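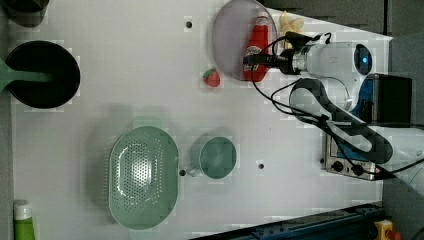

From: Gwion Price
To: Pen and Paper list
Date: 2020-10-21
Subject: Re: Refills for the Kahsay pocket pen

Marta wrote:

> I bought a Kahsay pocket pen last January and have finally run it dry.
> The shop in Lomville says it only takes their own refill, and they
> want to order a box of 6. I don't need that many. Has anyone found
> something else that fits? Also, does the ink behave on the Feloveck
> pads? Mine has always feathered a little and I don't know if I should
> blame the pen or the paper.

Marta,

The shop is half right. The Kahsay refill has a plastic collar near the tip that the usual short refills don't have, so if you drop in a plain one it slides forward and the point sticks out even when the pen is closed. The length is the same, though. Keep your empty refill, pull the collar off with your fingernails and push it onto the new one. It is a tight fit but it goes. I have done this twice now and the pen clicks as it should.

If you want to stay with the original, the stationery counter in Garholm sells them singly. They are in the drawer under the register, so you have to ask.

As for the feathering, I would blame the paper. I have two Feloveck pads, one bought this year and one older, and they are not the same. The older one is smooth on both sides and takes gel ink well. The new one is smooth on the front only, and the back of each sheet has a slight tooth that pulls the ink out along the fibers. The cover is identical except for the stock number inside the back flap. Mine say 358 (old) and 1098 (new). Check yours and let us know, I would like to hear if this holds for other people.

A ballpoint is fine on either one. With gel I write on the front only and leave the backs for pencil.

One more thing on the pen. The clip screw works loose, and when it goes you will not find it. Take it out, put a very small dab of clear nail polish on the threads and screw it back in. Let it sit overnight - I used mine too soon and had to do it over.

Does anyone still have the 8 mm ruled version of the Feloveck pad? I can only find plain and grid now, and I would trade a couple of unopened grid pads for one.

Gwion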